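Grevulo Bench Set, read me first

Hi, and thanks for grabbing a copy. I put this set together over the summer and finished tidying it in February, and these are the notes I wish I'd kept in one spot from the start. 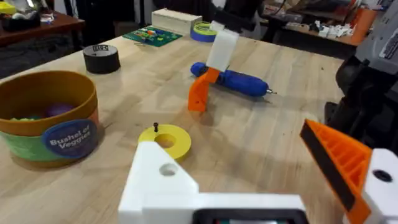

The short version: 775 episodes of two arms doing small jobs at a bench, all driven by a person, all meant for training a policy by imitation. I kept 7 kinds of job, with plenty of overlap between them (moving a roll of tape out of the way so you can get at the thing behind it counts as part of the job, not a job of its own). The clutter on the bench is there on purpose! My first go used a bare table, and the policy I trained on it fell to bits the moment somebody left a toy vegetable lying about.

What's in the folders

Each episode has its own folder with the wrist video from both arms, joint readings, gripper opening and a one-line text instruction. The instructions are typed by hand, so expect "put the screw by the yellow ring" in one and "screw next to yellow ring pls" in the next. I fixed the spelling where it changed the meaning and left the rest alone.

Train and test are split by bench layout. Test has 77 episodes and none of its layouts turn up in train. Please keep it that way if you re-cut things, or your numbers will look a lot rosier than they should.

Things on the bench

Tape rolls, a cordless screwdriver, small screws, a flat yellow ring, a circuit board, and a round cardboard tub with "Bushel of Veggies" on the label that lives on the left more often than I'd like. The tub is a bit of a favourite with the drivers, so grasping toys out of it is over-represented. If you want an even mix, use the weights file in the Andbridge folder (that's just my name for the sampling scripts, sorry, it stuck).

Known problems

The screws are tiny from the wrist view and the fingers often cover them right when it matters. I threw out the episodes where neither camera ever got a look.

36 episodes have a clock offset between the two arms. They're listed in offsets.txt, and the loader skips them unless you pass keep_offset.

Colour shifts between morning and late afternoon because the lights in here are nothing flash. I haven't corrected for it.

Both arms get in each other's view all the time. I didn't mask anything.

Using it

Run the Cutitz loader from the top folder and it will build an index the first time, then go quickly after that. Research and teaching use is fine, and please mention Grevulo if you publish. If you find a mislabelled episode, open an issue with the folder name and I'll fix it in the next release.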